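I have now spent most of April comparing grippers, which was supposed to take an afternoon. The spreadsheet has 692 rows. I'm proud of maybe a dozen of them.

The short version: I tried 3 grippers on the same arm, same mount, same dull little chores. The first was a suction cup, bought because Helmi Mäkelä swore by hers, and Helmi (it came out later) picks up nothing but flat boxes. Mine was wonderful on flat boxes. Give it anything round and it hissed at me like a goose.

The second was a soft one, four rubbery fingers, which I named Fullness after the noise the pump made when it was happy. It will hold a tomato. It will also hold a screwdriver for a few seconds, then change its mind. I logged that as "partial grip," a phrase that covers a lot of time spent on my knees looking under the shelving.

Number three is the plain two-finger parallel kind, black, heavy, no personality, and I like it best by a mile. It closes in a straight line and it stays closed. The catch is the approach. A suction cup can land sloppy; two fingers have to come down on the correct sides of the thing, and my first programs had them coming down on top of it. So I gave up on blocks for practice and went to odd shapes, including a C-clamp with a pencil stuck through a white block on it. All slow moves, straight down, low over the table.
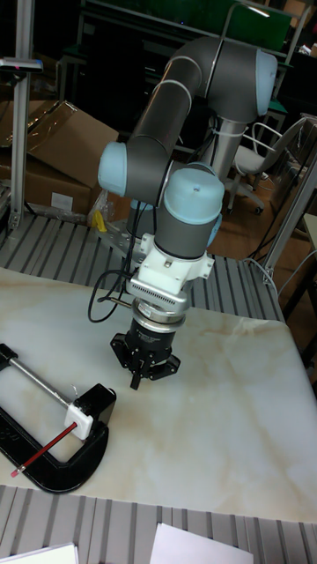
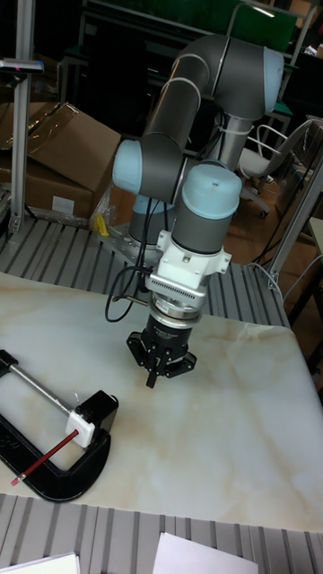
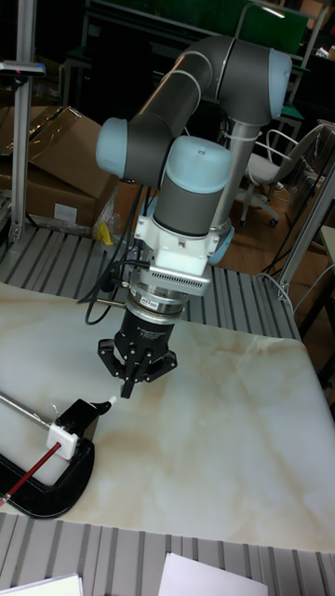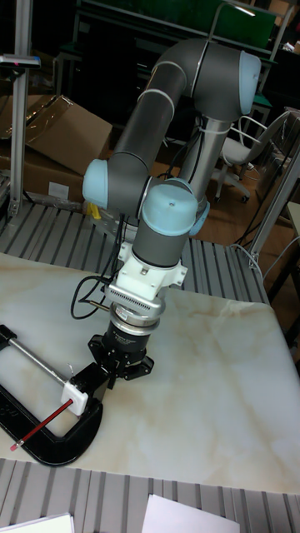
Cirilo Barajas thinks I should put a second camera at the wrist and be done with it. He may be right, but the bracket is already crowded and the last cable I added there caught on everything within reach. I taught the waypoints by hand instead and saved each one with a note. The notes start out polite and get shorter.

Speed is still terrible. I have the approach capped so low that I can go refill my coffee in the middle of one, and I have. Raising the cap is next, a little at a time, with my thumb on the stop button. After that I want to swap in the thinner fingertips and run the whole list again, which means more rows. Fullness is back in its box and available to anyone with tomatoes.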